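Skip to content | Print this page | E-mail this page

Home | About Us | Rooms | Loans | Visiting | Contact

Search this site: Enter keywords Go

About the Olen Room

The Olen Room is the activity and sorting room of the Fosadthorpe School of Practical Arts. It serves students of all ages who are learning to handle, sort and put away everyday articles with care. The school was established in the former Rieger warehouse and now enrolls 291 students, who attend in groups of no more than nine.

Our Work Surfaces

Most table work at the school is carried out on plain white surfaces. Students are asked to clear the surface at the end of each exercise and to wipe it from the far side toward themselves. Markings and printed mats are not used in the first term.

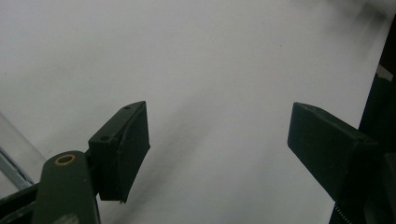

Materials and Furniture

The Vevusell program, now in its 17th year, provides the exercise materials. These are ordinary things: balls, trays, cups, cloths and boxes with lids. A tennis ball on a white board laid over a light wooden table, with a long clear plastic tray set to one side, is typical of the articles used in the opening weeks. Trays are kept transparent so that their contents may be checked without lifting them. Floors are carpeted in gray, and dark curtains may be drawn when a group requires fewer distractions.

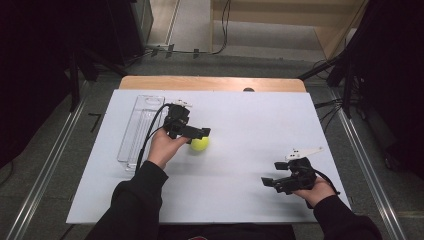

Care of the Room

Each group is responsible for the condition in which it leaves the Olen Room. Boards are stored flat. Balls are returned to the bin by size, and trays are stacked no more than five high. Scratched boards should be reported to the school office so that a replacement can be issued.

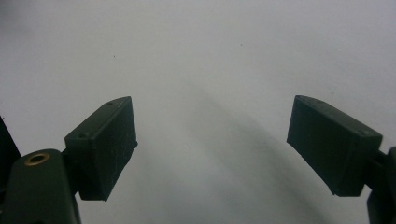
Groups from other schools may request use of the room between February and the close of the spring term. Requests must be made in writing and should state the size of the group and the materials needed. The room closes at 4:30 p.m.

Print this page | E-mail this page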